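Panyasiri Opens a Lending Shelf for Kitchen Things in Amden

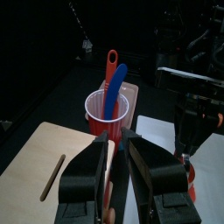 A red cup with two kitchen utensils, a pink container and a wooden board on the table in Amden.

AMDEN, June — Panyasiri, the household goods shop on Clanen Street, is opening a lending shelf for small kitchen things. People who live in Amden can borrow a set for up to 30 days and bring it back washed.

The shelf starts with 122 pieces, among them cups, utensils, food containers and cutting boards. Most of them were given by customers in the spring. Plamex, a maker of plastic housewares, added 18 new storage boxes with lids.

"Many people come to our town for a short job or for study, and they rent a kitchen with nothing in the drawers," the shop said in its statement. "They buy everything, and after some weeks they must leave it behind. We want to offer them another way."

Borrowing is free for Amden residents. A deposit of $5 is asked for each set and is given back in full on return. Sets can be made as the borrower likes — one cup and a spoon is also a set.

The lending shelf is at the back of the shop, next to the paper goods. It opens on Thursday at 10 a.m. and can be used during all normal shop hours. Donations of clean items in good condition are accepted at the front counter. Knives and glass cannot be accepted at this time.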